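Tirkia Boards > Automation > Home and light shop
Topic: Are two-arm machines ready for ordinary chores yet?

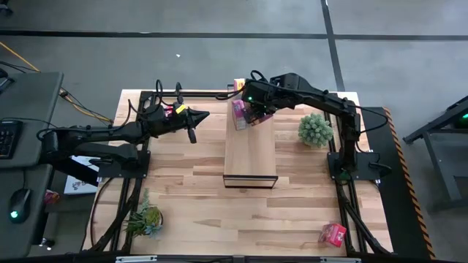 What is the hardest part of a household chore for a machine with two arms and grippers?

Dealing with objects whose exact position, stiffness and weight are not known ahead of time. Moving an arm to a known point is a solved problem. Closing on a soft carton at a bad angle, noticing the grip is poor and correcting it is where most of the failures are.

---

jdebruijn
I'd split that further. Position is mostly fine now. Give the thing a decent overhead view and it will find a juice box on a wood table. Stiffness is the one that gets you. A drink carton has a stiff direction and a soft direction, and the force you need depends on which faces you have hold of. Full and half empty are two different parts as far as the gripper is concerned.

We logged 103 pick and place attempts on cartons and small boxes in October. 20 failed. Most of the failures were at release, with the carton tipping over after the fingers opened.

---

w_maes
Was that 103 attempts with the same objects, or was somebody swapping them out? With one carton and one target I would expect better than that. With new packaging every time I would be impressed.

---

jdebruijn
Mixed. Four carton types, two box sizes. Start pose changed by hand each time, target fixed.

---

Karlijn K.
Then it isn't a chore, it's a fixture test. A chore is "clear the table." The table has a plant on it that must stay, a box that goes in the cupboard and a box that goes in the trash, and the two boxes look alike. Whoever writes the task has already done the difficult part by deciding what goes where.

I do kitting for a living. We run a single arm from Jivon on one line and it is good at that line. It has done the same motion for two years. When purchasing changed the tray supplier the lip was 2 mm higher and we lost a shift.

---

w_maes
Two millimeters is a programming issue, not a robot issue. Anything with a camera in the loop should absorb that.

---

Karlijn K.
Should, yes. Ours has a camera. It was looking at the part. It was not looking at the lip.

---

ewillems_s
Sanne here, different view. I think people set the bar at "does it as fast as I do" and that is the wrong bar for a house. If it takes 53 seconds to move a carton from one end of the table to the other, fine, I'm at work. The dishwasher takes two hours and no one complains. What matters is how often I come home to something on the floor.

At Jelle's rate that is roughly one in five. Get it to one in a thousand and I will buy one, slow or not.

---

jdebruijn
One in five per attempt. It is allowed to retry. If the carton falls over on the table and is still in reach, the second try usually gets it. The count that matters is drops out of reach, and I didn't record those separately. I should have.

---

Evelien D.
Does the second arm do anything useful in these tasks? Every setup I look at has one arm holding an object and the other one parked in the air.

---

jdebruijn
For a carton, no. You could take the left one off. It earns its place on lids, bags, folding, anything where one hand has to hold the work still. Handing over from left to right is also useful when the target is on the far side, but each handover is another grasp that can fail.

---

Evelien D.
So for clearing a table it is twice the calibration for no gain.

---

w_maes
I disagree. With one arm you can't reach both sides without a bigger arm, and a bigger arm means more mass moving near people. Two small ones are easier to make safe.

---

Karlijn K.
On a bench, sure. My kitchen is a corridor. Neither one fits.

For anyone pricing this: the Flamivano wrist adapter is listed at 1387 and does not include the cable. Ask before you order.

---

ewillems_s
1387 for an adapter plate? I'll carry my own cartons for now.

---

jdebruijn
I'll rerun with out-of-reach drops logged separately and the target moved between attempts. Same cartons, so the numbers can be compared. Will post in this thread.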